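Report on the Visit to the Adamczyk Laundry and Linen Service, Vukau

Members of the Kavska Guesthouse Association visited the Adamczyk laundry in November. The purpose was to learn how a mid-sized commercial laundry handles mixed loads from small lodgings, and whether a shared contract would suit our members in the Buton district.

The group was received at 8 in the morning at the loading dock, where carts are weighed and tagged before they go inside. The plant handles up to 700 bags a week. Each bag stays with one customer's number from start to finish, and the number is checked again at the folding tables.

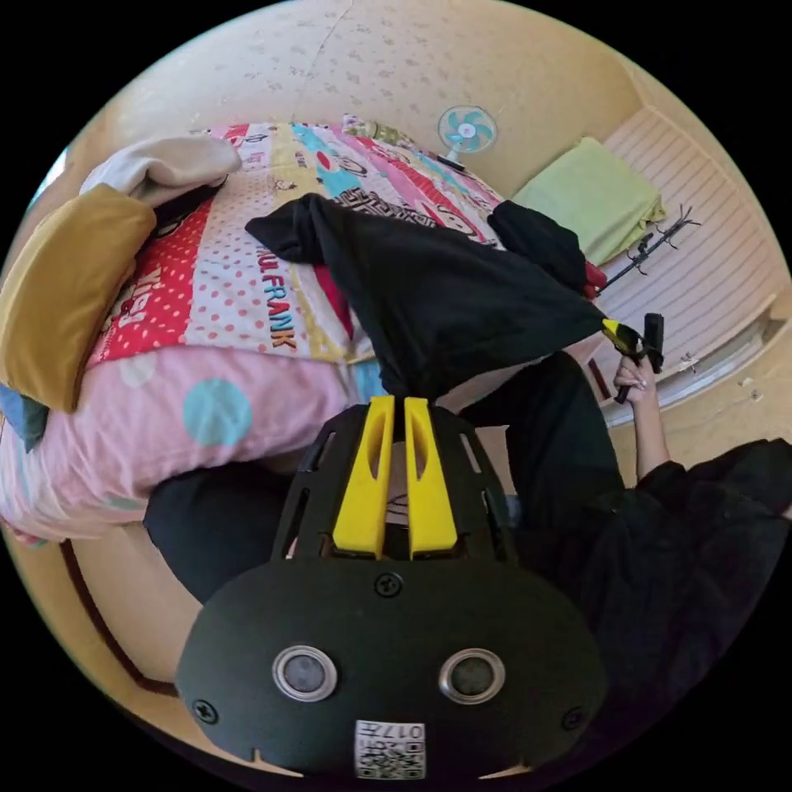

Sorting takes up more of the working day than the group had expected. Sheets and towels are separated first, then table linen, then guest clothing, which is accepted only in a marked bag with a written list. Stains are treated by hand at a long bench near the washers. Our hosts advised against using household bleach before pickup — it sets certain stains and weakens cotton at the seams.

The washing hall has seven large machines and a smaller one kept for wool. Rinse water is reused for the first wash of the next load. The group asked several questions about this and received a printed sheet on water use, which may be read at the association office.

The final part of the visit dealt with guest clothing. Prints and dark items are washed apart, inside out, in cool water, and are dried on racks. Finished pieces are folded and returned within five working days. Several members considered this too long for guests on short stays, and the laundry agreed to quote separately for a faster service during the summer season.

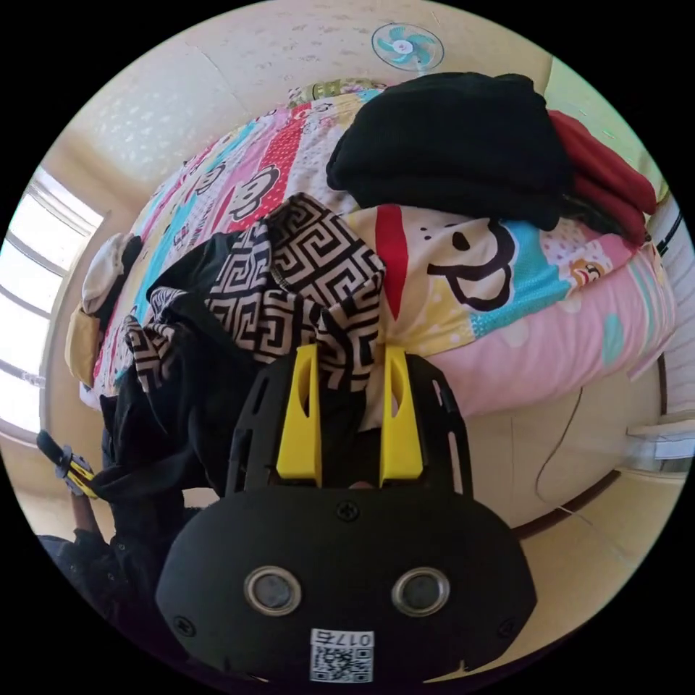 Buton Lodge replied to the draft of this report that the five-day term would be acceptable for linen, but that it would continue to wash guest clothing on its own premises until the price of the faster service is known. It also asked that the written list be supplied in a form guests can fill out themselves.

Both points have been passed on to the laundry. Members who wish to be included in the shared quote should send their weekly linen totals to the office.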